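第六章 叶菜进门以后

本章要点
叶菜离开土地之后还在做什么
娃娃菜、大白菜与散叶生菜的不同脾气
装袋、封口与留气
台面的安排：托盘、袋子和先后次序
练习课前的准备

6.1 从一棵忘在袋底的白菜说起

前面五章我们一直在跟米面、豆子、油盐这些性子稳当的东西打交道。它们买回来，倒进罐子，盖子拧紧，放在阴凉处，隔上几个星期再去看，样子还是老样子。读到这里，各位大概已经把自家的储物柜整理过一遍了，我在第三章末尾布置的那张标签表，想必也有人认认真真贴满了。那么从这一章起，我们要打开冰箱门，去面对一批脾气大得多的住客，也就是各种叶菜。

我先讲一件自己的事。刚开始独自过日子的那个冬天，我在菜场一口气买了三棵白菜，图的是便宜，摊主又肯抹零头。回家以后，两棵吃得很顺利，一棵炖了豆腐，一棵切丝醋溜，剩下的那棵连着菜场给的袋子一起塞进了冰箱最下面的抽屉，上头又压了一袋胡萝卜和半块冬瓜。等我再想起它来，外层的叶子已经化成了一摊说不清颜色的东西，袋底积着水，抽屉里的气味到第二个月还没有散干净。让我觉得可惜的是，把外面那几层剥掉以后，里头的菜心其实还是好的，又白又脆，足够煮一锅汤。一棵白菜坏起来是从外往里坏的，而且总是从湿的地方、压着的地方先坏，这个道理我是蹲在冰箱前面闻着那股味道学会的，希望各位不必走同样的路。

后来我开始教这门课，每一轮都会请学员先记一份“厨余账”，也就是把一个月里扔掉的食物称一称、写下来。本书修订之前的那一轮，交上来的记录一共有154份，我和一同编写这本教材的Khadija El Khatib老师花了好几个晚上，一份一份翻看。米面几乎没有人扔，肉类有一些，水果多一些，而记录里出现得最勤的两个字，毫无悬念，是“菜叶”。有的写“菜叶，黄了”，有的写“菜叶，烂了，不知道什么时候买的”，还有一位学员写得很长，说她买了一把生菜打算做三明治，结果面包吃完了，生菜还在，于是又去买面包，等面包买回来，生菜已经不成样子。Khadija老师在这份记录旁边画了一个小小的笑脸，然后写道：请在第六章里好好回答她。

所以你可以把这一章看作给那位学员的一封长信。我们会从叶菜本身讲起，再讲袋子，再讲台面，最后才讲到动手。我知道有些读者喜欢直接翻到动手的部分，这也没有什么不可以，只是我仍然建议先把前两节读完，篇幅不长，读完以后手上的动作会有数得多。

6.2 叶菜离开土地之后

蔬菜被割下来的那一刻，并没有停止生活。它还在呼吸，还在消耗自己存下来的糖分，还在通过叶片往外散失水分，区别只在于根没有了，丢出去的水再也补不回来。我们说一棵菜“蔫了”，说的就是它散出去的水太多，细胞里撑不住劲儿，叶子便软塌下来。我们说一棵菜“烂了”，说的却是另一回事：叶面上积着水，或者叶子被碰伤、压伤，微生物在那些地方安了家，一点一点把组织分解掉。

蔫和烂，一个嫌干，一个嫌湿，这正是储存叶菜叫人为难的地方。敞着放，水分跑得快；捂得严严实实，叶子呼出来的水汽又凝在袋壁上，一滴一滴落回叶面。好的储存办法，说到底就是在两头之间找一个过得去的位置，让叶子周围的空气是潮的，叶子表面又没有明水。请把这句话记在本子上，后面讲袋子、讲垫纸、讲抽屉的时候都会回到它身上来。

温度自然也要紧。温度越低，菜的呼吸越慢，消耗越少，所以大多数叶菜都愿意待在冰箱冷藏室里，只是不能冻着。冰箱的后壁和出风口附近往往比别处冷，生菜一类的薄叶子贴在那里，过一夜就可能结出透明的冰斑，化开以后便软成一片，再也立不起来了。各位不妨在自家冰箱里放一支小温度计，上层、下层、靠门、靠后壁各放一段时间，把读数写在第二章的那张冰箱草图上，画过这张图的人，以后放菜的时候手会自然而然地往合适的地方去。

还有一件容易忽略的事情，就是邻居。苹果、熟香蕉、熟番茄这些水果会放出乙烯，叶菜对它很敏感，挨得近了，叶子黄得格外快。如果你家冰箱只有一个抽屉，果子和叶菜非得同住不可，那么至少让它们各自装袋，分在两头。我家的老冰箱就是这样，两个抽屉坏了一个，这几年也过来了。

6.3 几位常客的脾气

结球的白菜，包括个头大的大白菜和个头小的娃娃菜，是叶菜里头顶耐得住性子的。它们的叶子一层抱着一层，外层替里层挡着风，也挡着碰撞，白色的帮子又厚，水存得多。整棵的白菜，只要外叶完好、根部切口干爽，在冷藏室里放上一两个星期是很平常的事，照料得好还可以更久。北方的老人家冬天把大白菜码在阳台或者地窖里，一层一层翻动着晒一晒、晾一晾，能一直吃到开春的三月，用的就是它这份耐性。

白菜的弱点在两处。一处是根部的切口，那里是伤口，容易发褐，沾了水又容易滑腻；另一处是外叶的叶尖，薄而软，碰一碰就有折痕。所以拿白菜的时候，我习惯一手托着根部，另一手只是轻轻扶着，不去捏叶尖。如果只买到散了外叶的白菜，就把折坏的叶子先摘下来当天吃掉，剩下紧实的部分再去存。切开过的白菜要另当别论：切面朝外敞着的那半棵，水分散得快，边缘也会变色，最好用保鲜膜贴着切面包好，三四天内吃完。我们在厨余账里看到，被扔掉的白菜大半是切过的，整棵扔掉的很少见。

散叶的生菜就娇气得多了。它的叶片薄，叶与叶之间松松散散，几乎没有什么保护，一片压伤了，隔壁几片很快跟着遭殃。掰成单片的生菜更是如此，每一片底下都有一个新鲜的断口。可它偏偏又是我们最常临时拿来用的菜，夹面包、包烤肉、垫盘子，都要它。我的建议是，生菜买回来以后分成两份：一份是今天明天就要用的，可以掰开、洗净、沥干，放在顺手的地方；另一份整棵不动，不洗，垫一张厨房纸装袋冷藏，等前一份吃完了再去碰它。那位为了三明治来回买面包的学员，后来就是照这个办法做的，她写信告诉我，面包和生菜终于能在同一天吃完了。

至于菠菜、油菜、小葱和香菜，它们各有各的讲究，我们放到第七章去说，免得这一章拖得太长。Khadija老师总说我讲起香菜来收不住，这话是有根据的。

6.4 袋子的学问

讲到袋子，课堂上总会热闹起来，大家都有自己的主张。有人坚持用菜场的薄袋子，打一个松松的结；有人喜欢用报纸；有人买了成套的保鲜盒，码得整整齐齐，看着就叫人高兴。这些办法我都试过，也都能用。本章的练习选用的是带拉条的透明自封袋，我选它的理由很朴素：看得见，合得上，洗干净晾透了还能再用。

看得见这一条，我愿意多说几句。冰箱里的东西，凡是看不见的，多半就会忘记。我那棵烂在抽屉底下的白菜，如果当初装在透明的袋子里，立着放，叶子一黄我就会瞧见。颜色深的袋子、印满花纹的袋子，当然也能保水，可是你得打开才知道里头是什么、怎么样了，而人在饿着肚子做晚饭的时候，是没有耐心一个一个打开的。

袋子的大小要比菜宽裕一些。太小了，硬塞进去，叶尖会折在封口那里，拉条也合不拢；太大了，里面空气多，菜在袋里滚来滚去，还占地方。我们在课堂上称过两棵娃娃菜，小的348克，大的661克，同学们一开始都想用同一种袋子，装到大的那一棵便犯了难，末了还是换了大一号。各位买菜的时候，不妨先在心里想一想家里有什么样的袋子，省得回来再为难。

装的方向也有讲究。我喜欢让根部先进去，叶尖朝着袋口。一来根部硬实，先落到袋底，能把袋子撑开、站稳；二来叶尖在上，封口的时候看得清楚，不会夹着叶子。袋口的两边要张开，最好一只手提着袋子的上沿，另一只手送菜。家里若是有两个人，就一个人张着袋口，一个人往里放，孩子们很喜欢做张袋口的那一个。

放进去之后，先别急着封死。前面说过，菜还在呼吸，刚进冰箱时温度还没有降下来，水汽格外多。我通常把拉条合到还剩两指宽的地方，留一个小口，放进冷藏室，过24小时再打开看一眼：袋壁上如果挂满了水珠，就用干布或者厨房纸擦一擦，再照样留着小口放回去；如果只是薄薄一层雾气，那就很好，不必动它。垫纸的做法也在这时候派上用场，一张厨房纸裹在菜的外面，多余的水它先吸去了，等纸湿透了换一张便是。

洗还是不洗，大概是每一轮都要争论的问题。我的答复向来是：整棵存放的不洗，马上要吃的才洗。菜上有泥，用干的软刷子刷一刷，或者把最外面那一层摘掉就好。如果已经洗了，也不要懊恼，把它倒扣着控水，叶缝里的水甩一甩，摊开晾到摸上去不湿手，再去装袋。

最后是标签。第三章里做过的那套标签，请继续用下去，写上菜名和买回来的日子，贴在袋子上半截，别挡着看菜。用久了的自封袋，拉条会松，合上以后一捏就开，这样的袋子可以退下来装干货，叶菜就不要再用它了。

6.5 给台面留出位置

很多人整理蔬菜的时候手忙脚乱，毛病往往出在台面上。买菜的大袋子往灶台边一放，菜一样一样掏出来，左边一堆、右边一堆，早上用过的杯子没有收，面包机也还在老地方，等到要装袋的时候，连一块能把袋子立住的地方都找不到了。我不主张为了整理一次蔬菜就把厨房搬空，过日子的厨房，台面上总会有些东西，早餐的家什靠边让一让就可以。要紧的是中间留出一块来，够放一只托盘，托盘旁边再够放一只张开的袋子。

托盘是我特别想推荐的一样东西，不拘什么材料，也不拘什么颜色，有一圈高起来的边就行。刚进门的菜统统先落在托盘里，泥土、水滴、碎叶子都由它兜着，台面便不会弄得到处都是。等菜一棵一棵地从托盘进了袋子，托盘里剩下的，自然就是散叶和零碎，那些正好是今天晚饭该先用掉的。你看，一只托盘顺带着把先后次序也替我们排好了。石头台面尤其要垫一垫，台面硬，菜放得重了，外叶会磕出印子，过两天那块印子就先变色。

先后次序呢，我的习惯是先整棵、后散叶。结球的白菜、娃娃菜先装，它们形状规矩，装起来快，装好一棵就往旁边挪一棵，台面越来越宽，人心里也越来越松快。散叶的生菜留到后面，那时候手不赶了，可以慢慢挑，把有伤的挑出来，完好的码齐，叶柄朝一个方向。有的读者喜欢倒过来，说娇气的应该先照顾，这也有道理，天热的时候我也会这样做。

拿菜的手势，请在练习课上多留意。从托盘里提起一棵娃娃菜，抓着叶子那一头往上提是最顺手的，根部自然垂下来，正好对着袋口送进去，只是手上要轻，抓得靠里些，把好几层叶子一起拢在手里，别揪着一两片外叶使劲。个头大的白菜就不能这样提了，分量都坠在叶子上，非得另一只手在底下托着不可。课堂上常有同学两只手都占住了，才想起袋口还没有张开，只好把菜又放回去重来，所以我总提醒大家，先把第一只袋子张好、立好，再去碰菜。

6.6 练习课前的准备

本章的练习安排在家里完成，用不着特别的器具。请在下次买菜之后、晚饭之前，留出一段不太匆忙的时间，照下面的单子备齐：

娃娃菜或小棵白菜两棵，整棵，不洗
散叶生菜一把
透明自封袋两到三只，大小各异
有边的托盘一只
厨房纸、标签和笔

动手以前，先请把6.2节里那句关于潮空气和明水的话再读一遍，然后看看自家的台面，想一想托盘放在哪里、袋子立在哪里、装好的菜往哪一边挪。想好了，可以在本子上画一张草图，画得歪一点没有关系，我自己画的那张至今还贴在厨房门后，托盘画得像一只船。

装第一棵的时候慢一些，留意根部落到袋底是什么手感，叶尖离拉条还有多远。装完以后隔一天打开看看，把袋壁上的情形写下来，再隔三天、七天各看一次。托盘里的散叶，当天晚上就吃掉，并且记下做了什么菜。
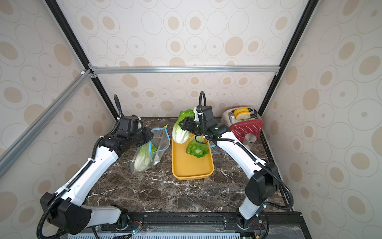

记录不必写得漂亮，几个字就够，“有雾，无水珠”或者“叶尖略黄，换纸”都是很好的记录。第七章开头我们要用到这些笔记，请把本子放在冰箱近旁，笔也系在上面。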